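## 4. Running the snack table at an open day

I've run this demo at both Trevow and Hukthorpe now, and the steps below are what I'd hand to anyone doing it next. It's the part of the visit where guests pick up the hand-held grippers themselves and move wrapped snacks into a tray. Kids love it, and so do their grandparents (maybe more!).

Have sections 2 and 3 done before you start. The grippers should be charged and the cameras should already be recording to the laptop.

### 4.1 Lay out the snacks

1. Spread the plaid cloth and smooth out the big wrinkles. Small ones are fine.
2. Put the tray with the green rim on the right-hand side. Leave a few snacks in it so people can see what it's for.
3. Scatter the rest to the left of the tray. Mix it up: soft bags, flat packets, a box or two, wrapped cakes. I don't line them up, and I'd ask you not to either.
4. Set the square tin and the paper flowers toward the back. They stay put all day and guests don't pick them up.

**Note:** Check the wrappers as you go. Anything with a split seam goes home with you, or gets eaten before the doors open.

### 4.2 Show the first pick yourself

1. Hold the gripper with the jaws open and pointing down at the packet.
2. Come in from above and stop when the pads are on either side of it.
3. Squeeze slowly until both pads touch, then a tiny bit more.
4. Lift straight up and hold still for 3 seconds so people can get a good look.
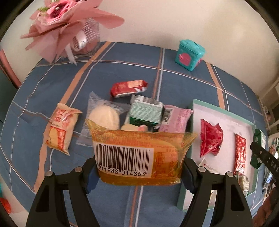 *A good hold: one blue pad on each side of the packet, label facing you.*

Say what you're doing out loud while you do it. Haoran Hou told me off at Hukthorpe for going quiet during the squeeze, and he was right – people at the back couldn't tell if I was concentrating or stuck.

**Caution:** Keep fingers away from the linkages on the sides of the jaws. They close faster than you'd think, and small fingers fit in there. I give this warning to every group, even the ones made up entirely of engineers.

### 4.3 Hand it over

1. Pass the gripper across with the jaws open.
2. Let the guest choose the snack. If they freeze up, point them to one of the puffy packets.
3. Have them lift it, carry it over the tray and lower it before letting go. Dropping it from up high looks funny, but it crushes the cakes.
4. If there's a second gripper out, agree on who goes first. Two people reaching for the same tray will bump.
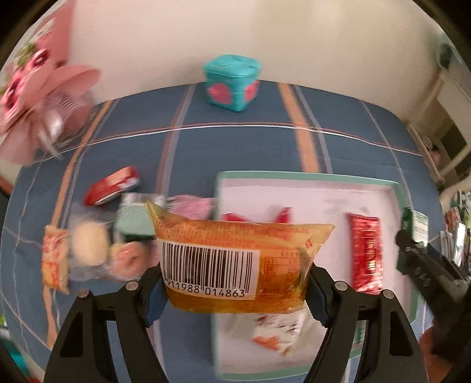

With the soft bags, most first-timers squeeze way too hard. The plastic pulls tight, the corners flare out and the filling gets shoved to one side. Tell them to ease off until the wrapper relaxes, then try the lift again. I usually let them get it wrong once before I say anything, and then they really feel the difference.

### 4.4 Timing and resets

Plan on 40 minutes per group. At Trevow we had over 46 people through before lunch, and I skipped the resets to keep up, so by noon the tray was heaped and there wasn't much left to pick. Please don't do that. Between groups:

1. Move most of the snacks back to the cloth.
2. Wipe the pads with a dry rag.
3. Save the recording and start a new one.

**Note:** If a pad starts to peel, swap it between groups. Jailson Bezerra keeps the spares in the gray case, under the charger – the lid sticks, so pull from the left.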